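# Lecture 3: Can a machine tidy a bedroom yet?
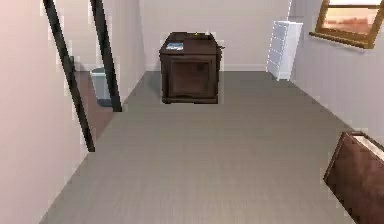 *Fliltuton, Sat 3 September*

Notes by Anas Bataineh. Please read them before the lab with Qusai Saab.

Today we stay in simulation. The task for the whole unit is one sentence: "Take the blue and white thing from the dark cabinet and put it in the trash bin." A child of five can do it. For a machine it is four separate problems.

**1. Finding the objects.** The cabinet is easy, it stands alone on gray carpet. The bin is harder. It is in the next room, behind the door trim, and only a part of it shows. A planner which trusts only full outlines will report that there is no bin.

**2. Deciding what a thing is.** The flat object looks like a book or a card. Should it be thrown away at all? Our software, Zultine, does not ask this. It obeys the sentence.

**3. Picking up.** Thin objects on a flat top remain difficult – the fingers need an edge to get under. The tiny yellow item farther back must stay where it is.

**4. Driving.** The open carpet is the easy part. The doorway is where most of our runs lose time, and the floor color changes there also. Old versions of Zultine took this change for a step down and stopped.

Last December we ran the task 984 times in the Shboul simulator. The object reached the bin in 182 runs. I do not call this "yet".

Homework for the lab:

- Write the order of subtasks for the sentence above, with one recovery step for each.
- Repeat it for "Put it in the top drawer of the white dresser." Which of the four problems becomes harder?
- Read the Prastent chapter on partly hidden objects, sections 1 to 3.

Bring your answers on paper – Qusai collects them at the door.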